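Tutex Questions the Case for Folding Everything

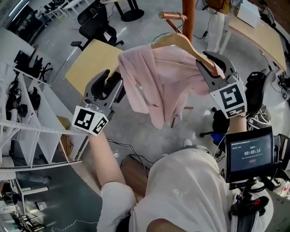 Does a garment keep better on a hanger than in a drawer? Sometimes, and less often than the people selling hangers would like you to think.

Tutex, the clothing storage retailer, is releasing its spring guide to hanging clothes this April. The guide draws on 806 replies from customers who own a freestanding coat stand. Of those, 708 said they bought the stand to keep a room tidy. Only 90 said the room was tidier a year later.

"We sell coat stands, so I would love a better number," said Kaj Ingvarsson, who edited the guide. "A stand with one blouse on it looks great. Most people put their whole week on it – and then a bag."

The guide advises readers to hang light tops, fold knits, and be wary of any product that promises to end wrinkles. It has 53 pages and covers wood and wire hangers, rods, hooks, and small hallways. It does not cover closet systems, which Tutex says it has yet to be convinced by.

Printed copies will be at the Vadport store from Thursday at 10 a.m.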